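Skarach Laboratory, Textile Handling Cell
Duty diary
2018-03-13

The morning run began as scheduled with the towel-folding task. The two arms had been zeroed by the night duty and the sheet was signed. No fault was showing on the controller when this officer took over the desk.

At cycle 29 the left arm failed to release. The command to open was sent and acknowledged, the finger motor drew current, and the finger stayed where it was with the cloth still in its grip. The right arm, having received no signal to wait, began its pull. The two worked against each other for around 5 seconds before the overload limit was reached and the controller dropped both arms to hold.

The stop button was pressed as well, as the procedure requires, although motion had already ceased. Power was isolated at the wall and the tag was hung before any hand went past the barrier. No person was inside the line at the time. No injury is recorded.

The cloth was freed by backing off the finger by hand. A small tear was found along one hem. The towel has been bagged, labelled and placed in the fault cupboard.

The fault is entered in the register as number 2139. It is of the same type as the one logged in January, when the cause was put down to a worn horn on the finger servo and the part was replaced with a Mundari unit. The replacement was to be inspected every 600 cycles. The inspection sheet shows the first check and no later one. This has been brought to the attention of the day supervisor and will be raised again in the weekly report.

The more serious matter is the missing wait signal. A failed release is a nuisance – a second arm pulling against it is a hazard, both to the equipment and to anyone who might reach in to help. The Bickerstaff controller is able to hold one arm until the other confirms it is open. That setting was found switched off. The change log does not show when this was done or under whose authority.

It was switched back on at noon and the log was noted accordingly. Hokel, who supplied the fingers, have been asked in writing for their advice on the release fault.

Limited running resumed in the afternoon at reduced speed, with the barrier closed and one operator at the stop button throughout. The cell is not to return to full speed until the servo has been stripped and examined. The night duty has been told and has initialled this page.
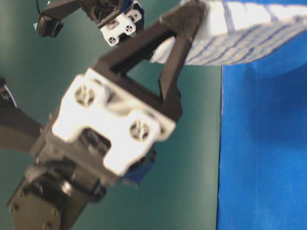
Night duty adds that the hold setting should be put behind a password before full speed is allowed again, and asks that the servo not be stripped until the current readings from cycle 29 have been copied off the controller.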